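Makris House - wanted: a live-in offsider for the games library, Tudcombe

Posted under: Jobs and volunteering, part-time, accommodation included

Hi, I'm Ynyr Trevor, and I run the toy and games library at Makris House in Tudcombe. I'm looking for someone to come and work with me from July, and there's a flat over the shop that goes with the job. If you've ever wanted to be paid to know whether a jigsaw is missing a piece, please keep reading.

A bit about us first. We lend out games, puzzles, building sets, dress-ups, ride-ons and a few big things people only want for one party (the parachute, the giant Connect-style game, the bubble machine that everybody asks for and everybody brings back sticky). We've got 682 items on the shelves and 264 member families, and the membership has grown a lot since the new houses went in along Hedeck Road. I've been doing it mostly on my own, with a bit of help from my sister on busy mornings, and I've reached the point where I'm labelling boxes at ten at night. It's time for another pair of hands.

The job is 26 hours a week, spread over the mornings we're open plus two afternoons with the door shut, when the real work gets done. I'm pretty easy about how we split the hours as long as one of us is at the desk by 9 am on open days. School holidays are busier and you'd get the extra time back in term.

What you'd be doing, more or less in the order it'll land on you:

Checking things in and out. We use a program called Plolletti, which is old and a bit cranky but does the job once you know its moods. I'll sit with you for the first couple of weeks. You don't need to be a computer person, you just need to not panic when it asks you to confirm the same thing twice.

Sorting and cleaning returns. I won't dress this up, it's most of the work. Plastic goes through the tubs out the back, wooden things get wiped down, fabric goes home with whoever has space in their washing machine that week. Then everything gets checked against its card, bagged, and put back in its own colour of box. Building bricks are my favourite to sort and my sister's least favourite, so if you have feelings either way, speak up at the interview.

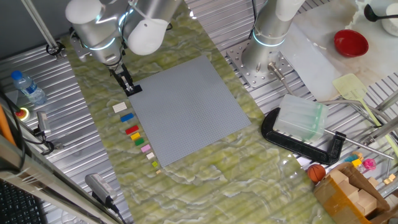
Small bricks lined up beside a grey baseplate.

Repairs. Nothing fancy - gluing a box corner, sewing a button on a pirate coat, writing a replacement card for a memory game. There's a drawer of spare dice and counters that has rescued more games than I can remember. If you're handy with a screwdriver you'll be very popular with the ride-on owners, I mean borrowers.

Talking to people. Lots of our members come in for a game and stay for the chat, and I'd like to keep it that way. Some are new parents who haven't spoken to a grown-up since breakfast. Some are grandparents who want to know what on earth a six-year-old likes these days. You don't have to be loud or bubbly (I'm not, before 10 am), but you do have to like people, and you have to be all right with kids pulling things off the low shelves while you're halfway through a sentence.

Running a session of your own. Once you've settled in I'd love you to take over one afternoon a month and do whatever you're keen on. We've had a chess hour, a build-a-town afternoon, and a board game swap that got completely out of hand in the best way. There's a little budget for snacks and supplies, $160 a session, and I won't fuss over how you spend it so long as you keep the receipts.

Now the flat. It's one bedroom, up the back stairs, with a decent kitchen and a bathroom that was redone the winter before last. It gets the morning sun and it also gets the sound of the bakery starting up next door, so if you're a light sleeper, have a think about that. Power and water are covered. You'd sort out your own internet. A cat is fine. A dog would need a conversation, as there's no yard to speak of. If you already live locally and don't want the flat, apply anyway and we'll work out a different arrangement on the pay.

Things I do need: a current working with children check, or being willing to get one before you start. Being able to lift a full box of train track, which is heavier than you'd think. Reasonable handwriting, as the cards are all done by hand. A driver's licence would be useful for the Hedeck Road drop-offs, but we can get around it if everything else fits.

Things I don't need: a degree, a long résumé, or any library experience. I came to this from driving a delivery van. Retail, childcare, running a household, being the person in your family who always packed the Scrabble away properly - all of it counts.

To apply, drop a letter in at the desk or post it to Makris House, Tudcombe. One page is plenty. Tell me who you are, when you could start, whether you'd want the flat, and what game you'd save if the building was on fire. I read every one of them myself and I'll ring you either way, so put your phone number somewhere I can find it.

I'm hoping to have people in for a cuppa and a look around before the end of the month. You're also welcome to poke your head in on any open morning between 9 am and noon and see what it's like. Wear something you don't mind getting glitter on.

Ynyr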